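Kudell Spinning and Weaving Circle
Minutes of the meeting held on May 22, 2023

Present: 15 members. Apologies were received from three members. Macario Becerra was in the chair, Mirjana Gashi took the minutes.

1. Minutes of the last meeting
These were read and accepted with one correction: the carding machine was lent to the Olby group, it was not sold to them.

2. Shared floor loom
The loom is again in use after the repair of the brake. Members asked for longer turns, as warping takes nearly 11 hours for a wide piece. It was proposed that one turn should be three weeks – until now it was two.
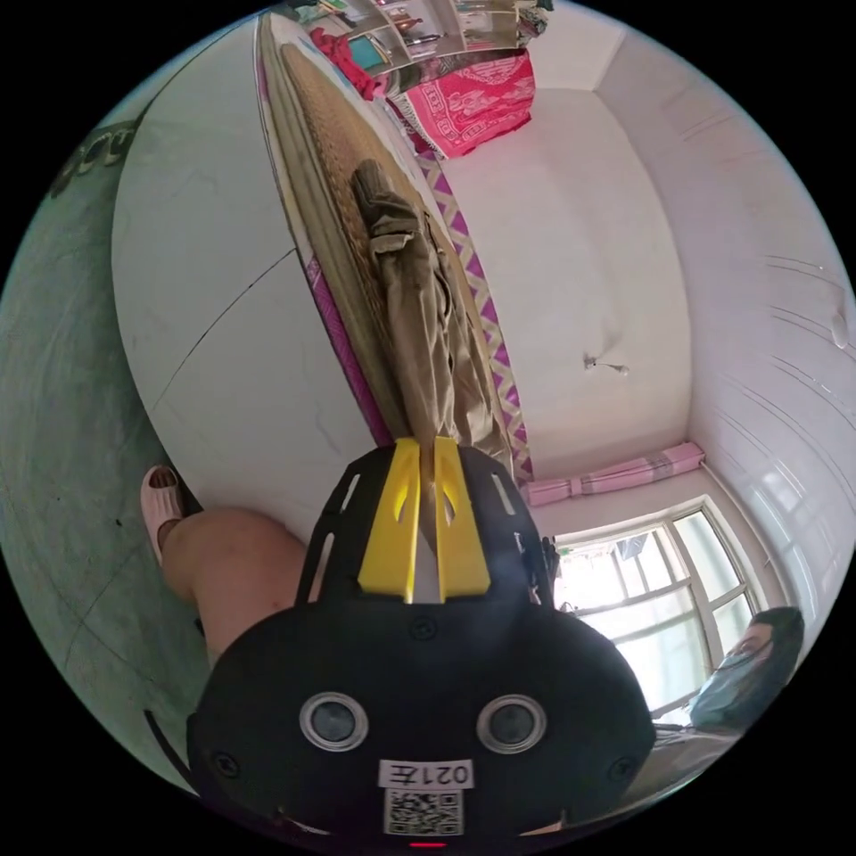

Mirjana Gashi was of the opinion that three weeks is too long when so many are waiting, and asked that a person who finishes early gives the loom to the next one on the list. With this addition the proposal was agreed.

3. Wool order
The order will be made together with the Olby group. We need 48 skeins of undyed wool, mostly for the dyeing day. Colors for the sample blankets are not decided yet.

4. December sale
Macario will ask for the price of the tables. Scarves and small bags sold best last time, so members are asked to begin with these already in summer.

5. Other matters
The book on tablet weaving is still missing. Please look at home.

The meeting was closed at 9 p.m.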